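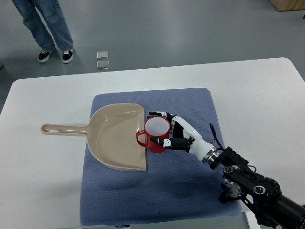
Kuslow is my list of words people use for ordinary household things, and it started with an argument over what you call the thing you sweep crumbs into. I say dustpan. My gran said shovel, my neighbour says pan, and a man I met at a bus stop in Silgate swore blind it was a "scuttle". A beige plastic one with a long straight handle and a slot in the end, like the one on the mat up there, got five different names when I asked round at work, and that was before we got on to what the slot is called!

What's in it

One file, words.csv, with 3,000 rows. Each row is one person giving one word for one thing. There are 52 things in all, mostly from the kitchen and the cupboard under the stairs (the heel of a loaf has by far the messiest set of answers, followed by the bit of fluff you find in a pocket). The columns are:

thing
word
place_grew_up
age_band
note

The note column is whatever people felt like adding. Some of it is lovely. Some of it is just "no idea, ask my mum".

Where it came from

Almost 1,680 of the rows came from paper slips I left by the till at Nic Aodha, the café, with a biscuit tin to post them in. The rest came through an online form that Nii Bonsu built for me one evening in September. He also wrote tidy.py, which sorts out stray spaces and capital letters. I've left spellings alone, so "bunnet" and "bunnit" are two separate words and I'd like them to stay that way.

Things to watch for

Silgate is heavily over-represented, so please don't draw a map of the whole country from this. Under-18s are missing because I didn't ask them. Version 2 drops the column for current town, as hardly anyone filled it in and it made a few people too easy to spot.

If you open the file in Pluton, set the encoding to UTF-8 first or the accents go funny.

Using it

Do what you like with it, just say where you got it. New words are very welcome (open an issue, one thing per issue please). I'm still short of names for the rack you dry plates on.

Last updated October 2018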